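Progress report to the Siminia Fund
Project: Good practice for hand-held gripper demonstrations
Submitted 2025-07-09

Summary for the period

We are happy to say the project is ahead of where we thought it would be in February. The first full draft of the recording rules is written, two sites are using it every day, and people have started sending us corrections without being asked (a very good sign!). We now have 358 demonstrations recorded under the draft rules, out of the 3000 promised by the end of the grant. 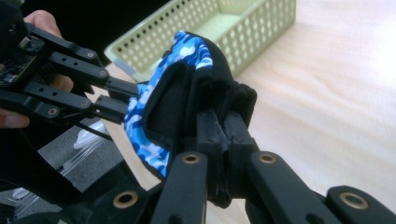

Clillemholm Handling Lab | Working Group on Demonstration Practice

Soft items have taken most of our attention. Our older rules were written with boxes and cups in mind, and they said very little about gloves, pouches and other things that fold when you squeeze them. The draft now has its own section on these. It covers where to grip, how to pass the item between two grippers, and when a dropped item counts as part of the demonstration and when the take should be stopped.

Checking the recordings

Each demonstration is now reviewed by a second person who was not in the room. Of the 358, 223 passed on first review. We had hoped for more, but the notes that came back were so useful that we would gladly take that number again. Most of the failures came down to two things: the operator started moving before the start signal, or the log did not say which end state the task called for. Both are now on the one-page checklist taped up at each station.

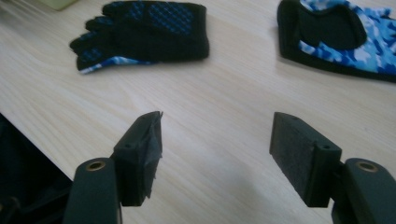
The rule on finger pads has also changed. The old text only said "pads in good condition," and every operator read that differently. The new text asks for a look at both pads before each session, a line in the log on what covers each one, and a fresh entry any time a covering is replaced in the middle of the day. Our partners at Raju tried this wording first and asked for it to be kept short enough to fit on a card. It does fit, just barely.

Work with the Avar site

Avar joined us this spring and is trying out the sorting and put-away tasks. Their operators pushed for a clear rule on starting positions, and we think they were right. The draft now lets items start anywhere on the table or in a container, as long as the log says which.

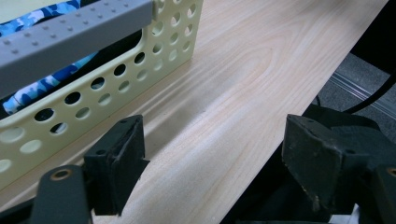 Gripper open beside the basket, blue camouflage fabric inside.

Next steps

Send draft two to all sites for comment. Retrain reviewers on the soft-item section. Re-record the failed takes wherever the same items are still on hand. We have used 336 of the operator hours in the budget and do not expect to ask for more in this period.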